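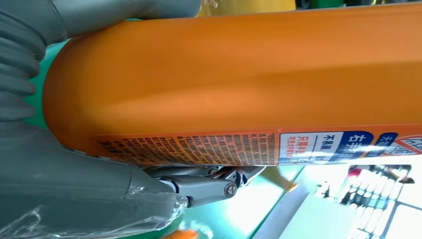

Gripper comparison, week two. We have the Skititz two-finger and the Clelis linkage hand, same arm, same controller, same wrist camera mount. Posting notes as I go because Afaf Khalaf asked for them and I'd lose them otherwise.

First thing: grip force numbers on the data sheets are no help with plastic bottles. Both hands have plenty. What matters is how much the finger gives when the wall of the bottle gives. I ended up setting both to 40 percent of rated force and leaving them there.

The Skititz closes parallel, so the width reading is easy to use. You get a number, you compare it to the bottle diameter, and you know if you have something. The Clelis fingers curl as they close, so the same reading can mean two or three different things depending on where contact happened.

I logged 802 grasps on the Skititz before swapping hands. Most of the misses were yaw error on approach. The fingers came down on the shoulder of the bottle and it rolled.

Swapping takes longer than I'd like. Four bolts, one connector, then the tool offset has to be measured again. Stavros Panagiotou wrote a script that walks the arm through the touch points, and that saves me most of the pain. It still asks for confirmation at every point. Stavros, please.

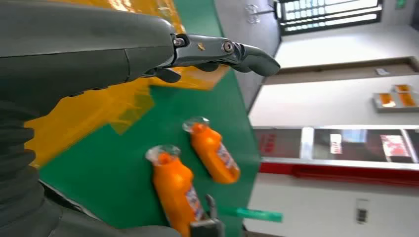 Clelis finger pads are softer than the Skititz ones and I think they're the better part of that hand. The joints have a little side play, which I can feel if I push on the tip with power off. For bottles lying on their sides I don't mind it. Two of them nearly parallel like these are my least favorite layout, because the finger needs room in the gap and the planner likes to pick the approach with the least clearance. I've raised the clearance cost and will rerun.

Controller notes. The old Dimanard box runs the hand at 200 Hz and the newer one does the same on paper. On the older firmware, build 2547, I get a late close command every so often. The log has it stamped on time, so the delay is somewhere after the log. Bukola Anozie is looking at the bus traffic.

Camera: the wrist view is good until the last bit of the approach, when a bottle takes up most of the image and the pose estimate starts to wander. I freeze the estimate before that point and finish on the arm encoders. Crude, but the results got better on both hands.

Someone asked about shiny surfaces. Glare on clear caps bothers the depth estimate more than glare on the body does. I mask the caps out and fit to the body only.

Where I am so far: Skititz for anything upright with space next to it, Clelis for bottles on their sides. If I had to buy one I'd still wait for the rerun.

Next up is the longer finger set for the Clelis. Grigoris Karamanlidis has them on his desk and says I can have them in February. Will add to this thread when they're on.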